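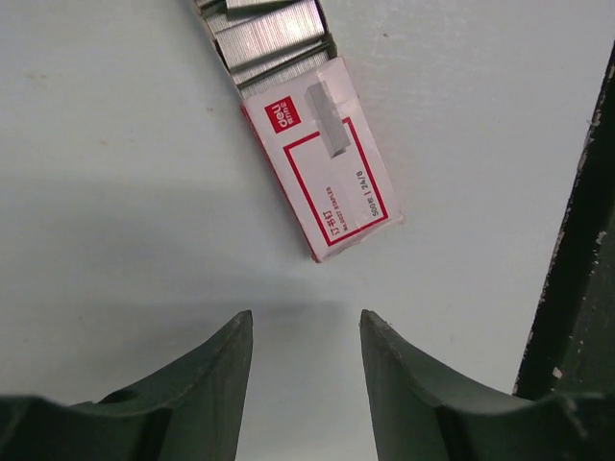 Office Supplies and Record Keeping
Handout 3: Staples, and what the box claims
Molbridge Evening Classes, tutor: Mechthild Fuchs

Last updated: April

1. What we are doing this time

Last time we did paper weights and I was told afterwards that it was too long. Staples will be shorter. The question is a plain one: how much of what is printed on a box of staples do you need, and how much of it should you believe before you have opened the box and tried a strip?

Most people read nothing on the box at all. They match the colour of the last one, or they take what the cupboard offers. Then the stapler jams and the stapler gets the blame.

2. Reading a size

A staple size is commonly given as two numbers with a stroke between them. Take 24/8. The first number refers to the wire and the second is the leg length in millimetres, so 24/8 has an 8 mm leg. 24/6 is the same wire with a shorter leg, and it is the one most desk staplers are sold for. 26/6 is a thinner wire. A higher first number means thinner wire, which catches everybody once.

Some makers print a product number as well. A box may say "No.0012" in one place and "24/8" in another. Only the second is a size. The first is the maker's own way of keeping track of what they sell, and it is no use whatever for ordering from anyone else. I have seen a requisition form from the Brumthorpe office with nothing on it but a product number, and what came back was a box of drawing pins.

If the label is in a language you don't read, look for the stroke. 订书钉 is staples in Chinese, and 枚 after a number is a counting word, so 500枚 means 500 pieces. The size will still be in figures you know.

3. Quantity

A piece is one staple. It is not one strip. This sounds too obvious to write down, but Burgi Wieser ordered by the strip for a whole term and we are still using them up.

Full strips vary in length between makers, so I would not trust any rule you are given for the number of strips in a box. Count one strip, divide, and see whether the answer agrees with the label. Ours did not always agree. In the exercise two years ago the class had 2726 staples by their own count from boxes that should have given a rounder figure. I put most of that down to the counting.

4. How many sheets?

I am least convinced by this part of any catalogue. You will read that a staple of such a size holds "up to 100 sheets". Sheets of what? Thin copy paper and good letter paper do not make the same stack. And fastened how firmly? A staple whose legs just break the surface of the back page has gone through, but I would not post it to anyone.

My own rule is to measure the stack squeezed flat between finger and thumb, and take that from the leg length. You want 2 to 3 mm of leg left over to fold. With an 8 mm leg that gives you a stack of 5 or 6 mm. If your stapler can't drive it that deep, the leg length won't help you. Check what the machine takes before buying the longer leg. Plenty of small ones take a 6 mm leg and no more, whatever the salesman says.

5. Storage

The usual advice is to keep staples in their original box. I half agree. The carton keeps the size and the staples together, and a loose strip in a drawer tells you nothing. But a box left open at one end and carried about will shed strips, and the ones at the mouth shift against each other and snap. Half strips feed badly in some staplers. Use them first, with a full strip behind.

I do not think you need the Imero desk tray with the fitted compartments. A jam jar with the size written on the lid does the same work.

6. Taking them out again

Use a proper remover or the flat sort you slide under. Please do not use a kitchen knife. Somebody brought in a Sabatier for this and it did the blade no good and the paper less.

For anything going into long storage, ask whether it should be stapled at all. Wire rusts in damp rooms, and the Brumthorpe basement is a damp room.

Exercise for next time

Bring one box of staples from home or work. Write down the size, the quantity and any product number, and say which is which. Then staple stacks of 10, 20 and 30 sheets and look at the backs. Note where the legs stop lying flat. If your results match the catalogue exactly I shall ask you to do it again in front of me.

Spare paper is in room 663.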